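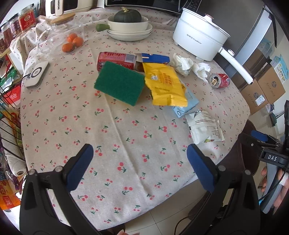 View from the wrist camera with the jaws open. Sponge, cans, packets and tissues on the cherry cloth.

Handheld gripper for table clearing: stay with angled pads or switch to parallel jaws?

Asked by hvaughan, 7/5/23
Tags: grippers, handheld, wrist-camera, soft-objects

I'm comparing two handheld grippers for recording table clearing and I can't decide which one to build the rest of the project on. I would like to hear from people who have used either style on soft or flat things.

The task is always the same. Mixed trash and a few keepers on a kitchen table with a cloth on it. Drink cans on their sides, a dish sponge, an empty box, plastic packets, food wrappers, crumpled tissues. Pick up the trash one item at a time, put it in a bag, leave the pot and the dishes alone. The recordings get replayed on an arm later.

Gripper A is the one in the picture. Two black jaws with angled blue pads on the ends, pinned joints, trigger in the handle. The camera sits behind the jaws and looks forward past them, so you get both pads in view plus most of the table.

Gripper B is a Pluline parallel jaw on a handle I made myself. The fingers slide straight in and out on a rail. Flat rubber on the faces. Same camera, but I had to mount it higher because the rail housing blocks the bottom of the view.

What I have so far:

Cans. A is better. The pads close on the side of the can and it stays put. With B the can rolls toward one finger if I am off center, then it squirts out. I can get around that by going in slower.

Sponge. No difference. Both of them just squash it.

Tissues. A is fine as long as there is a peak to grab. B is fine too.

Empty box. B is better when the box has been flattened. The straight fingers will take an edge if I tip the handle over. With A the pads want to meet the box at an angle and I end up pinching one corner.

Wrappers and packets lying flat. Both are bad. A drags the cloth along with the wrapper. B slides over the top of it. On the worst try with A I pulled the cloth far enough to move the plates at the back.

The cloth is the part I'm stuck on. It has long creases in it and the pads catch on them. I could take it off and work on the bare table, but people have cloths on their tables and I want the recordings to be useful.

My budget for changes is $600. Replacing the handle and pads on both would use up most of that, so I would like to pick one and stop.

Questions:
Is there a pad material that will hold a plastic wrapper without also grabbing the cloth?
Does the higher camera position on B hurt me later, or does it not matter much?
Is it a bad idea to mix recordings from both grippers in one set?

Thanks,
Haf Vaughan

Answer 1 (accepted)
from millrace_tom

I have used both kinds on kitchen stuff. I would keep A and change the pads. Taking your questions in order.

Pads. The trouble with a soft pad is that it grips whatever it touches first, and on a flat wrapper the tip touches cloth before it touches anything else. What worked for me was a two-part pad. Leave the soft material on the face where the can goes. Cut the last bit at the tip away and glue on a thin hard strip, something like a slice off a plastic card. Sand the front edge until it is smooth but still thin. The hard tip slides along the cloth and gets under the wrapper, then the soft face does the holding once the thing is lifted.

Do one jaw first and leave the other soft. I found one hard tip and one soft tip was better than two hard ones. The hard side goes under, the soft side comes down on top. You have to remember which side is which, so put a bit of tape on the handle.

Also change how you go in. If you close straight down on a flat wrapper you are pulling cloth in from both sides and it has to bunch up. Put the hard tip down just outside the wrapper, push under it a little, then close. Wrappers with a crimped or zigzag end are easier from that end. The seam is stiffer and usually stands up off the table. I go for the crimp every time now.

For the creases, work along them. If the crease runs away from you, have the jaws open across it so each tip travels on its own side. It is when a tip has to climb over a fold that the cloth goes with it. You won't always have a choice, but the cloth moving a little is not a disaster. I keep those recordings unless something else on the table shifts. If plates move I throw the recording out.

Camera. It matters more than people think. With your A picture I can see both pads and the space between them, and that is the part you need at the moment of closing. If the mount on B is high enough that the fingertips go behind the rail housing, then you will be guessing at contact on exactly the flat items you are having trouble with. Hold a can in B, look at what the camera gives you, and if you can't see where the rubber meets the can then lower the mount or tip it.

The one thing I would check on A is how much of the table you lose behind the jaws when they are open. Stuff close to you on the left looks like it goes behind the jaw. That may be fine if you always clear from the middle out.

Mixing. I would keep them apart. Two folders, two labels, and combine them later if you want to try it. The jaw travel is different, the camera height is different, and the way your own hand moves is different because B needs the slower approach. When I combined mine too early I could not tell which gripper was causing the bad closes and I had to go back and sort it by hand.

You don't need anywhere near $600 for this. Spend it on spare pads and a second trigger spring.

Comment from hvaughan
The hard tip on one jaw is a good idea. I had been thinking of the pads as a pair. Which jaw did you make the hard one?

Comment from millrace_tom
Left, as I hold it in my right hand and turn my wrist in to get under things. Try both before you glue.

Comment from hvaughan
Checked the camera on B. You are right, I can't see the rubber at all on small items. I'll lower it and see if the housing gets in the way worse.

Answer 2
from Osprey680

Get the Jastier fingers. They fit most things.

Comment from hvaughan
Do they fit a pinned jaw like A, or only a rail?

Comment from Osprey680
Mine is a rail. Not sure about the other type.

Answer 3
from kd_benchwork

I'll argue for B, at least a bit. It depends on the arm you are going to replay on, and you don't say what that is.

If the arm has a parallel gripper then everything you record with A has to be turned into something the arm can do. Pinned jaws like those may swing the tips in on a curve as they close. If yours do that, the tips change depth while they close. You make up for it with your hand without thinking. The arm won't, unless somebody puts it in the math. On a can you'll get away with it because there is plenty of can. On a wrapper the tips end up above it or pressed into the table.

We ran a Kassa arm with a rail gripper and had recordings from a pinned handheld. Cans and boxes carried over fine. Flat things did not. We fixed it by putting the same fingers on the handheld as on the arm, and after that it was mostly a question of getting enough recordings.

So before buying or gluing anything:

1. Find out what is going on the end of the arm.
2. Lay your gripper on a sheet of paper, close it slowly and mark where the tips are at the start, halfway and shut. If the marks make a straight line, ignore what I said. If they make a curve, measure how deep it is.
3. If the arm has rail fingers, fix up B. If it has jaws like A, do what millrace_tom says.

On the rolling can with B, cut a shallow V into the rubber, long way up the finger. Doesn't need to be deep. It centers the can for you and a box still sits on the two ridges. I would not go deep enough to lose the flat face, you want that for the box edge.

About the cloth. I clip ours to the table at the far corners – only the far ones, so the near side can still bunch up like it would in a house. That stops the plates from walking. Binder clips are fine if the tabletop is thin enough.

I disagree with throwing out the recordings where plates move. Keep them in a separate folder. We used ours for checking whether the arm noticed something had shifted.

Comment from hvaughan
The arm is a Grirkero with whatever I put on it, so I do get to choose. Did the paper test. A makes a curve, 2 mm deep by the time it is shut. I thought it would be more.

Comment from kd_benchwork
2 mm is small. You can correct for that. In your place I would go with A and put the same jaws on the arm.

Comment from millrace_tom
Agree with that. And put the camera at the same height on the arm as on the handle.

Comment from hvaughan
Going with A. Hard tip on the left jaw, soft on the right, far corners clipped. I did 23 tries on flat wrappers with the new tip and got 17 clean, and the plates stayed where they were. Most of the misses were the small packets with nothing stiff at the end. Marking the first answer as accepted but the paper test should be read too.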